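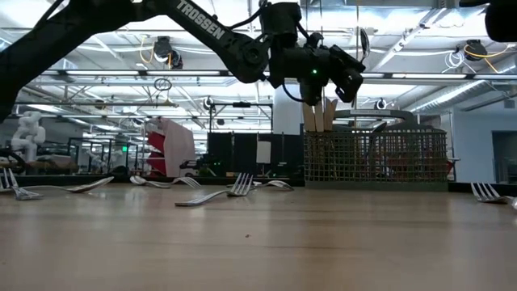

Figura 3.1. Tenedores sobre un tablero de madera clara, en distintas orientaciones.

Capítulo 3
El cubierto suelto

Casi todos los manuales de servicio abren este tema con una mesa puesta. Preferimos empezar por la mesa sin poner, donde cada tenedor apunta hacia un lado y los mangos no guardan ninguna relación con las púas del vecino. Conviene mirarla un rato antes de corregirla.

La tradición de Sestau sostiene que el cubierto debe clasificarse siempre por tipo y luego por orientación. El método Carroll invierte los pasos y promete un ahorro de tiempo que, a nuestro juicio, nunca se ha demostrado bien. Su prueba más citada se hizo con 136 piezas y 2 personas, sin repetir ninguna tanda. Con eso se han escrito capítulos enteros - el nuestro, en ediciones anteriores, también.

Tampoco convence del todo la llamada regla de Peltham, según la cual un tenedor se toma siempre por el mango. Es razonable en un cajón. Sobre un tablero liso, con piezas que se cruzan o quedan muy juntas, el mango no siempre es lo primero que se alcanza.

En este capítulo el alumno aprenderá a:
- distinguir entre separar, orientar y agrupar;
- registrar una tanda de 30 piezas en la ficha Tuster;
- discutir los tiempos publicados en lugar de copiarlos.

Antes de pasar al apartado 3.1, anote en qué orden recogería usted los tenedores de la figura. Guarde la respuesta; la necesitará en el ejercicio 2.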